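Vitmont Delegation Flag Set, Table Size

Two flags, one base, and no opinion on which country stands on the left. That argument has held up better-funded talks than yours, and we leave it to your protocol office.

The Vitmont set was drawn up by Hajnalka Halász, who spent years behind interpreters at border and trade talks watching flags slump into the water glasses. Her poles are stiff, her base is heavy, and the flags hang straight even when the delegations walk out and let the door slam.
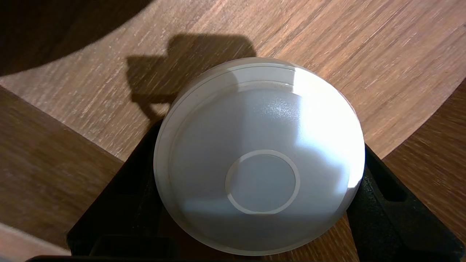

White, round, with a ring near the middle.

Flags are printed on both sides, so the minister and the press see the same thing. If a country changes its flag, its name or its government during the warranty period, we replace the first two free of charge. Joint statements are not included.

In the box: 2 flags of your choice, 2 poles, 1 base, spare cord
Item number: 518
Price: $89 per set
Minimum order: none (our largest was 1,000, for a summit that moved to April and then to video)

Disputed territories, observer states and governments in exile: please write to Katalin Vörös before ordering. She has a form for it, and the form has an annex.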